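Subject: Re: Open day in May, what the arms will be doing

Ieuan Kneath wrote:
> Could someone post what the Mernamik bench will show? I have 30 people
> signed up and they keep asking.

Two arms, two cans and a green tray on the blue mat. Each hand gets a can to put in the tray – purple on the right, green on the left.
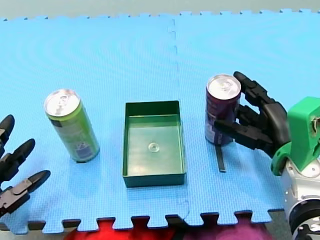 Tadeusz Wysocka asked if visitors could swap in their own cans. I'd say no for the first group, maybe after lunch.

Bellis is in room 120, same as last year. Please send me any late names by noon.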